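Open Day at the Wiltmont Workshop
Posted 2021-12-17

I finally made it out to the Wiltmont open day, after missing the one in June because of a flat tire and a very long wait for the tow truck. It was well worth the second try! They had three rooms open, coffee in the hallway, and a sign-in sheet that had already reached 161 names by the time I got to it.

For anyone who doesn't know them, Wiltmont is a small outfit that teaches robot arms to do household chores. The big arm has a name, Venter, and the software that learns from people is called Ondasura (I asked what it means and got a shrug). A person does the job by hand first, over and over, with a gripper they carry around, and the software studies the recordings. I spent most of my visit in the room where that part goes on, so my gallery leans heavily that way.
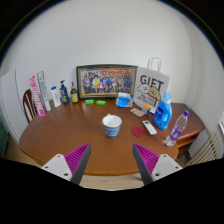
Paraskevi Kokkinos was running the demo, and she is a terrific explainer. She talks fast, she waves her arms, and she never once made me feel silly for asking basic stuff. My first question was how many times you have to pick something up before the software gets the idea. She said they had 3941 recorded pickups in the set so far, and that 236 of those were hers from one week. Her wrist was sore just talking about it, she told us.

We all got a turn, by the way. You squeeze, the fingers close, and you try to move the way you normally would, without slowing down to be careful. I was terrible at that. I kept creeping up on things like I was trying to catch a frog — Paraskevi told me to relax my shoulders, and that helped a little. A boy behind me who looked to be in grade school did far better than I did, and he knew it.

One thing I hadn't thought about is that they want a bit of clutter. If you only practice with one object on a bare table, the software has a hard time once there's other stuff close by. They shuffle things between rounds, swap some out, and start over.
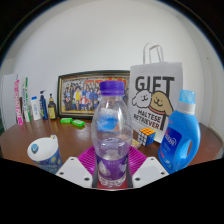 Clear plastic is the stuff that gives them the most trouble, according to Busisiwe Hlongwane, who looks after the software side. I would have guessed something heavy, or something floppy. But she explained that you see straight through it to whatever is behind, so the software has to work out which edges belong to the thing you want and which belong to the background. With that bottle between the fingers you can make out a blurry patch of blue right through the upper part of it, and the purple cap and label are the easy bits to find. I've been looking at my own water glass differently ever since. She has 542 clips set aside with nothing but see-through objects in them, and she'd like plenty more.

After that I wandered down the hall to see Cleko, the little wheeled cart that carries parts from one bench to another. It beeps when you stand in its way, and I stood in its way more than I needed to. My battery died before I got a decent shot of it, so you'll have to take my word that it's cute.

Parking is behind the building, and the side door is the one you want. They're planning another open day in June, and Paraskevi says Venter should be working with the public in the room by then. I've already put my name down, and I'm bringing my sister.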